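Zuva learning group – October minutes
Posted by the Zuva notes desk | October | 6 comments

Start 2:00 p.m. Everyone from the bench was in the room, and Davside joined by phone. Last month's minutes were accepted with one fix: the pouring set should have been listed under Ridgeway, where the data is stored, and has been moved there.

1. Where the pouring set stands

Great news to open with! The set now holds 2282 accepted examples, and the target for the first training run is still 3000. The group agreed that we should not lower it, even though everyone is itching to see what the model does. Davside asked if the rest could be made up with copies of old examples, mirrored left to right. The group said no for this run and yes to a side test afterward.

2. Pouring task, clear cup and red cup

We went over the task again for the newer people on the call. The arm holds a clear cup with dark brown granular material in it, and the red cup is the target. Granular stuff is a wonderful thing to learn from – it slides, piles up, hangs back and then goes all at once, and a small change in wrist angle makes a big difference. Agreed that each example should include the approach as well as the pour, with the slow bit before the tilt left in. Earlier trimming had been taking it out.

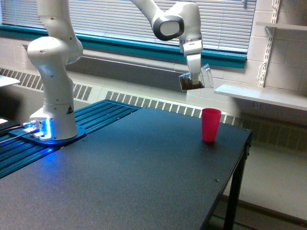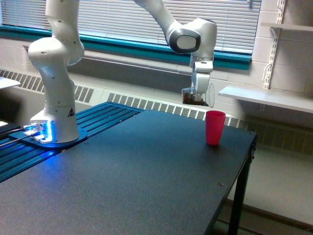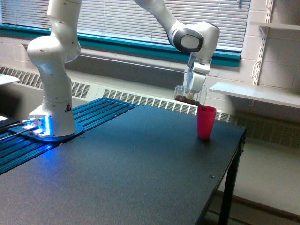
Pouring task at the bench: clear container in the gripper, red cup on the table.

There was a good, long talk about how much tilt counts as the start of a pour. Two people wanted a fixed angle. The rest preferred to mark the first moment when material leaves the rim, which takes longer to label but means the same thing for every cup. We will label 100 examples both ways and compare before the next meeting.

3. Failed pours

Spills stay in! They get their own tag, and the labeler adds a short note on what went wrong (too early, too fast, missed the rim). Davside was very happy with this, having asked for it since spring. A dropped cup also gets a tag but stays out of the first run.

4. Alier labeling tool

Alier now opens a full session without freezing, which got a cheer. Still open: the undo key clears the whole label when it should only clear the last mark. Until the fix is in, save after every example.

5. Window light

Daylight changes over a session and we want that variety in the set. Agreed to spread sessions between morning and afternoon and to write the start time in the log.

To do before next time
– Bench: keep recording toward 3000, varying the red cup position
– Labelers: both-ways comparison, results to Ridgeway
– Davside: draft plan for the mirrored side test
– Alier: undo key

Closed 3:10 p.m. Next meeting in November, same room.

Share (6)
Contact | © Zuva | Back to top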